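3. Table waste: what gets thrown where, and when

Households in both towns got the same kit. A roll of clear bags, a kitchen scale, a paper log, a pencil on a string. The log had one line per item: what it was, where it went (paper, mixed, food, kept), and the time. Vollham has curbside pickup for paper and mixed packaging, run by Plusel. Mrema has drop-off bins only, most of them next to the market, and the bins are full by evening. This difference matters more than anything else in the section and we come back to it below.

We asked people to log at the table, before clearing. Earlier pilot had them log at the bin, and the logs came back thin. Small stuff never made it to the page. Wrappers, caps, the little bags inside bigger bags. At the table these things are still in view and people wrote them down, sometimes with comments ("is this paper?? feels like plastic"). Comments were kept and coded separately, see Section 5.

Item classes. We began with the Plusel leaflet, which splits packaging by material. Did not hold up. People don't sort by material, they sort by how dirty a thing is and how much space it takes. A clean carton and a clean paper box get treated alike. A greasy paper box gets treated like food. So we used 3 classes instead: flat and clean, bulky and clean, soiled. Soiled means the person said so in the log; we did not check the bags for it. Anything logged as "trash" with no other note was left out of the class totals but stays in the weights.

Drink cartons were the worst case. Layered board, printed all over, feels like cardboard. In Vollham they belong in mixed. Most households put them in paper at least once, several did so the whole study. Rinsing was rare. One household in Mrema rinsed and flattened every carton, then stored them under the sink untill the next market trip, and wrote in July that the pile had gotten "too tall" and went in the regular trash all at once. We count that as a mixed outcome. Others may want to count it differntly.

Sponges and cloths are not packaging, and the leaflet doesn't list them at all. But they turned up in the logs anyway, mostly in the evening entries, which makes sense given that clearing the table and wiping the table are one job. We kept them as a side class. Typical mix of things on one table, sponge included along with a paper container, a wrapper and a printed carton, in Fig. 2. A sponge with a scouring side can't go in any of the recycling streams in either town and people seemed to know this. No sorting errors logged for sponges. Only class where that's true.

Weights. Bags were weighed by the household, closed, to the nearest gram the scale would show. The cheap scales (Dukora, bought in bulk) drift when the battery is low, so readings taken after the low battery mark were dropped. A few bags came in over 900 grams. Those were mostly food and should not have been in the packaging bag to begin with; left in the raw table, removed from the means. Median is less touchy here and we report both.

Time of day. Entries bunch up after 8 in the evening in both towns. Morning entries are short and oddly more accurate. Two readings of this. Either people are less tired, or breakfast packaging is simpler and there is less to get wrong. The log can't separate them. We tried matching by item type, but the cells get too small to say much and we don't push it.

Missing data. Gaps in the log were treated as gaps, not as zero waste. If a household skipped more than 2 evenings in a row we called them and asked whether they had eaten at home. Usually yes, forgot the log. Back-filled entries are flagged and excluded from the timing analysis, kept in the weights.

One known bias. People who log their trash start to care about their trash. Error rates fell over the study in Vollham, hardly moved in Mrema. We think the drop is partly the log itself and partly that pickup gives quick feedback, the bag gets left behind with a sticker if it's wrong. With drop-off bins a mistake just disappears.
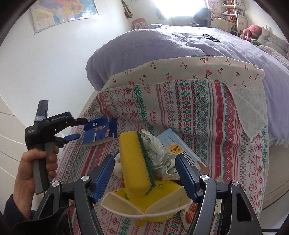 The sticker effect is tested in Section 4, using Vollham households only, with the first week of logs left out.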